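How Do People Learn a Language They Have Never Heard?

Young Learners' Pages - Kerslake School of Languages

There are thousands of languages in the world. Some are spoken by millions of people. Others are spoken by very few. Jatska, a language of the Parby valley, has about 700 speakers today, and most of them are grandparents.

A person who studies how languages work is called a linguist. When linguists visit a village, they begin with simple words. They point to a hand, a stone or a cup and ask, "What do you call this?" They write down each answer using special letters that stand for sounds. English has 26 letters, but the Jatska sound chart needs 38 signs.
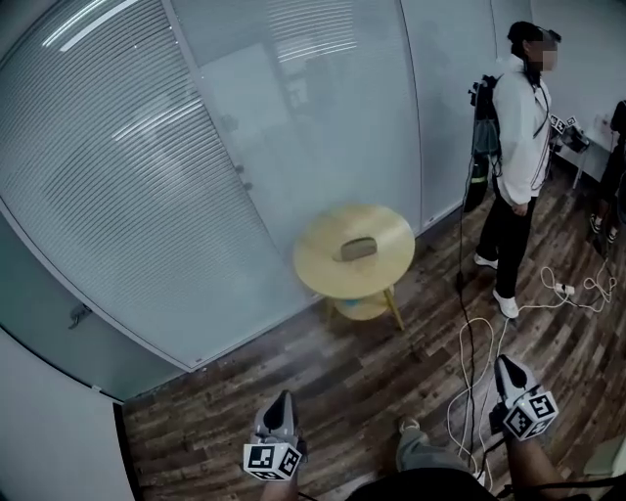
A round table with a lower shelf. How many languages can you name it in?

Words alone are not enough. Linguists must also learn how words fit together. In English we say "the dog sees the cat." In Jatska the action word comes first - "sees the dog the cat." Every language has rules of this kind, and children learn them without a teacher.

The Clarkis Word Collection, kept in our library, holds 957 Jatska words and 200 short stories. Pupils may listen to the stories in the reading room during school hours. An adult must be present.

Try it yourself

Ask someone in your family for five words in a language you do not speak. Write each word the way it sounds to you. Read your list aloud the next day and ask whether you said the words correctly.

New words to know

Linguist: a person who studies language.
Grammar: the rules for putting words together.
Speaker: a person who uses a language.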